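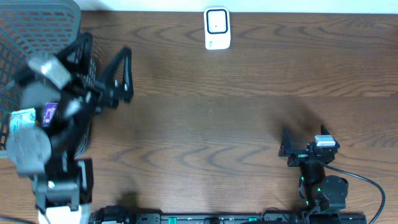

**Wohin mit all den kleinen Tüten, wenn die Schublade schon voll ist?**

In einen offenen Korb, der auf dem Tisch stehen darf und in den man von oben hineinsehen kann. Eine Dose mit Deckel wird erfahrungsgemäß selten geöffnet, und in einer tiefen Kiste liegt das Älteste immer ganz unten.

Willkommen auf unserer kleinen Bilderseite zum Knabberkorb! Wer schon einmal bei uns in Trirnholm zu Gast war, kennt ihn vermutlich, denn er ist meistens das Erste, wonach die Kinder fragen (und, wenn wir ehrlich sein sollen, auch manche Erwachsene, die sich nach der langen Fahrt erst einmal hinsetzen und etwas Salziges brauchen). Yolanda Barrios hat uns im Dezember geschrieben, ob wir nicht einmal zeigen könnten, wie wir die Vorräte sortieren, weil sie in ihrer Ferienwohnung in Tomholm immer wieder angebrochene und längst abgelaufene Päckchen hinter den Tassen findet. Liebe Yolanda, es hat ein wenig gedauert, aber nun ist die Seite da – und wir hoffen, sie ist noch von Nutzen.

Wir räumen den Korb zwischen zwei Belegungen einmal ganz durch. Jedes Päckchen kommt dabei auf den Tisch, wird umgedreht und auf das Datum hin angesehen, und was in den nächsten Wochen abläuft, wandert in eine Schüssel neben den Wasserkocher, wo es erstaunlich schnell verschwindet. Der große Holztisch ist dafür der beste Platz im Haus, einfach weil man alles ausbreiten kann und weil die Maserung kleine Krümel gnädig verschluckt, bis man mit dem Tuch kommt.

Orange und Weiß, etwas Rot in der Schrift: Solche Päckchen findet man auf dem dunklen Holz auch ohne Brille, und der graue Korb steht gleich links daneben.

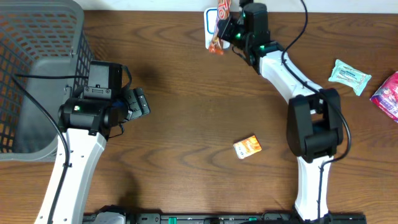
## Der Korb selbst

Über den Korb haben wir länger nachgedacht, als so ein Korb es vermutlich verdient. Der erste war geflochten und sehr hübsch, aber in den Ritzen sammelte sich alles, was aus einer schlecht verschlossenen Tüte rieseln kann, und feucht auswischen ließ er sich auch nicht gut. Beim Haushaltswarenladen Prodach haben wir dann diesen aus grauem Kunststoff mitgenommen, mit den vielen kleinen rechteckigen Öffnungen in der Wand. Er kommt ab und zu unter die Brause, tropft auf einem Handtuch ab und ist danach wieder wie neu.

Grau war übrigens die zweite Wahl, wir hatten eigentlich einen grünen im Sinn. Inzwischen möchten wir ihn nicht mehr tauschen, denn er macht auf dem Holz und vor der weißen Wand so gar kein Aufhebens um sich.

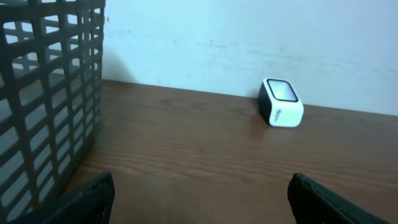

Bei den großen Tüten sind wir allerdings strenger geworden. Sie nehmen viel Platz weg und bestehen zur Hälfte aus Luft, deshalb kaufen wir fast nur noch die kleinen Portionen, auch wenn die im Verhältnis etwas teurer sind. Eine Ausnahme machen wir für die Reiscracker von Haruna, auf die unsere Stammgäste schwören und die es bei uns im Ort leider nur im großen Beutel gibt. Der steht dann eben im Schrank, mit einer Wäscheklammer oben dran.

Wer mag, darf uns gern schreiben, wie es in der eigenen Küche gelöst ist – wir freuen uns über jede Nachricht und antworten auch, manchmal eben erst nach der Saison.

*Stand: 2022-07-01*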